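Opinión · Tecnología y trabajo
4/12/25 — Por Jurgita Navickas
Lectura: 2 min

Cada vez que una empresa enseña a un robot doblando una camisa, me preguntan si ya se puede comprar uno. Mi respuesta sigue siendo que no, y el motivo está menos en los motores que en la cantidad de cosas distintas que pasan en una casa o en un taller.

Doblar la misma camisa sobre la misma mesa está casi resuelto. Doblar la que sale arrugada, del revés y con una manga dentro de la otra es otro trabajo. En Wovham, un taller de arreglos que conozco bien, probaron durante 12 semanas un brazo de la firma Sodix para clasificar prendas. Con las perchas se defendía. Con los cordones y las cremalleras abiertas había que llamar a alguien — y ese alguien acababa haciendo la tarea entera.

La vía que ahora siguen muchos equipos es que las personas hagan los gestos con una pinza en la mano y que la máquina aprenda de esas grabaciones.
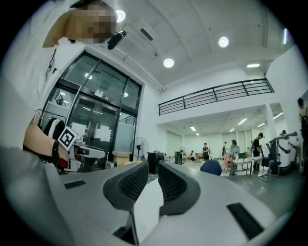 Dos pinzas de mano, una de ellas con un marcador cuadrado en blanco y negro, en una sala con varias personas.

Me parece un camino razonable, aunque lento. En Ondomano reunieron 669 grabaciones de una sola tarea, meter vasos en un armario, y el sistema todavía fallaba cuando cambiaban el estante de altura. Una persona aprende eso en una tarde.

Tampoco creo que haya que esperar a la máquina que lo haga todo. En el almacén de Sirko hay 4 puestos automatizados que mueven cajas iguales, y funcionan. Yo empezaría por ahí y dejaría la cocina para más adelante.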